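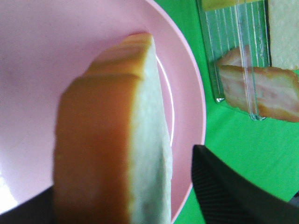 Nullutberg Toy Library: Play Food Group

Sandwich set, gallery
Posted Jan 16, 2024

Item 318 in our catalogue is a sandwich-making set from Steltska, and it has been asked for more often than anything else on the play food shelf. I have never quite understood why. My view of pretend food is that most of it spends its life under a sofa, and that a child who wants to make a sandwich could be given some bread. I was outvoted, so we have the set, and I was given the job of writing it up.

I'll start with the bread, as it is the part I came to mock. The crust is a proper golden orange with some darker and lighter bands to it, and the top has the domed shape you'd hope for. Held on its edge over the pink plate it does look like a slice off a white loaf. Whether a four-year-old cares about the colour of the crust is another matter. The ones I know would be just as happy with a sponge.

What the leaflet says

According to the leaflet, the set "teaches sequencing". I'm wary of any toy that teaches something in the leaflet. What it means is that you put the bread down first and the rest on top, and a child who does it the other way round has made a different sandwich and is usually quite pleased with it. The leaflet also suggests 30 minutes for a session. I'd like to meet whoever timed that.

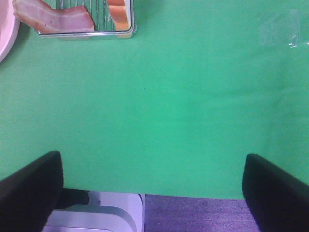

Bacon is where most play food sets let themselves down, in my experience. It tends to come as a flat brown strip that could be a plank or a belt. I'm prepared to be fair to this one: the pinkish red and the creamy bands of fat are convincing, and it has a bit of a wave to it, so that draped over the side of the metal tray it hangs about as untidily as the real stuff. I still think the shape will make it a pain to pack away. The thin bits of any food set are always the first to go missing, and we've had to write to families before now about a fried egg.

The green cloth is ours and doesn't come with the set. It creases whatever you do to it, and I've stopped ironing it. 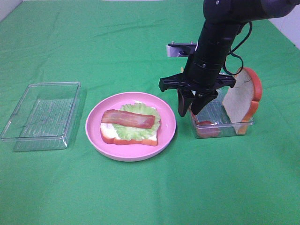
Open sandwich, or unfinished?

We had a small disagreement over this one. Bread, frilly lettuce, bacon across the top, all on the plate, with another slice standing up in the smaller tub. I call that an open sandwich and a perfectly good one. Others in the group feel that without a lid it's just a pile. A member who sent in a comment from Guimarães says nobody at her table would have waited for the second slice anyway.

I will say that the lettuce holds its ruffles. I expected something like a dishcloth.

A word on the tubs

Clear tubs are supposed to help children see where things go back. That's the theory, and it has been the theory since I joined. We tried it with picture labels in June and the labels came back in the tubs, chewed. The clear ones do at least let the grown-up at the desk check a return without tipping it all out, and that's enough for me. 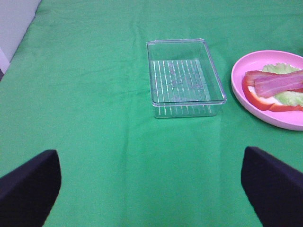

Lettuce and a curved red slice on the plate, with the long clear container beside it.

I've heard the red slice called tomato, pepper and ham. I have no strong feelings, though I do think a toy that "builds food vocabulary" might try to be clearer about it.

Borrowing

The set goes out for up to 8 days and can be reserved through the Skolon page or at the desk. Please wipe the plate before you bring it back, and have a look down the sofa for the bacon.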